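March, morning

Third day of the new water. The council in Dalbridge switched our side of the hill over to the Nanent supply and we got a leaflet, glossy, both sides, promising it would be "softer and brighter". I don't know what bright water is. I filled a glass and held it up to the kitchen window next to a glass of tank water and couldn't pick between them. The tank one tasted better, but I knew which it was, so that proves nothing.

The kettle will be the judge. I scrubbed it back to bare metal before the switch and I'm leaving it alone for 28 days. If there's the same white crust at the end of it, I'll be writing to someone.

The leaflet also says the average household will save $146 a year on soap and descaler. I went through the cupboard. I doubt I spend $55, and that's counting the good dish soap. Whose household did they average? A laundromat's?
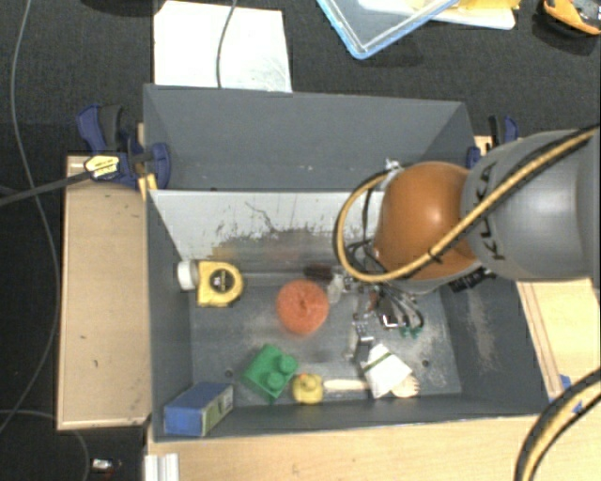 Later, after tea

Walked up to the Brirberg reservoir to see the level for myself. The sign at the gate says the colour of the water "may vary with the season", a handy thing to have on a sign. It was brown at the edges and grey in the middle, same as every other autumn. Two ducks. The path has been regravelled and is worse to walk on than it was.

The woman at the bakery swears her hair has been different since the change. It's been three days. I said it looked nice and bought the rye.

I will admit the shower pressure is up. I noticed it last night and again this morning, and I can't blame the leaflet for that one because it never mentioned pressure. Could be they've only turned something up for the first week so we'll all feel kindly toward them before the bill arrives.

Kettle at bedtime: clean, but it would be. Need to buy lemons, and find last year's bill so I have something to hold theirs against.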